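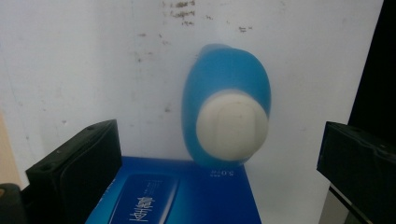 3.2 Laying out the table

I spent far more time on the table than I ever planned to. The question in this paper is a small one (where do people leave a bottle when they know it has to go in a box soon?), so I figured any table would do. It didn't. On the bare wood at Fletbridge, our first participants lined things up with the grain, or with a seam, or with an old coffee ring, and we ended up studying the furniture. Prasetyo Santoso suggested plain white paper, one big sheet, and we never went back.

Paper comes with its own problems. It curls, it slides when you lean on it, and it picks up every mark. Kazimír Hubáček wanted a fresh sheet for each session, which would have been lovely, but a sheet that size takes two people to lay flat and I was usually alone in the room by late afternoon. So we changed it when it tore and otherwise left it alone.

Each session used a handful of ordinary household things: a bottle or two, some small boxes, and something bigger with an open top. I picked items people already have at home, because I didn't want anyone stopping to work out what they were holding. The full set of 1,216 placements was coded by hand, by me and Marcela Vrabec, on paper forms first and in a spreadsheet later – I know, I know, we should have done it the other way around.
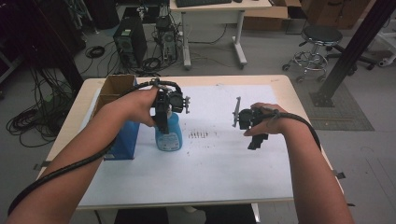
Marks on the paper worried me more than anything else in the setup. A person looking for a spot to put something down will happily use a smudge as a target, and I was afraid we had just swapped the coffee ring for something new. You can see the sort of thing I mean in Figure 2, where a short row of dark specks sits on the sheet slightly right of center, with the spray bottle standing over to the left, next to the blue container. We noted marks like these on the coding form and checked whether bottles ended up near them more often than chance would give us. They didn't, or at least not by enough for us to make a fuss about it. The clips at the sides held up fine too, and I'd use the same kind again.

Orest Bondarchuk asked whether the open cardboard box should have stayed in one place all the way through. Probably, yes. We let it move between sessions, and more than 200 of the placements had to be measured again from the near edge of the table instead of from the box. It was dull work, and it's the one part of the layout I would change before running this with a new group. 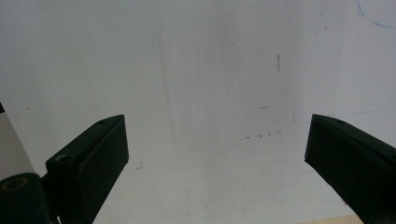

3.3 What we counted as a placement

A placement starts when an item touches the table and ends when it leaves again. Sliding a bottle sideways was scored as part of the same placement, however far it went. Knocking one over and standing it back up got its own code, which Marcela named "oops", and the name stuck all the way into the spreadsheet.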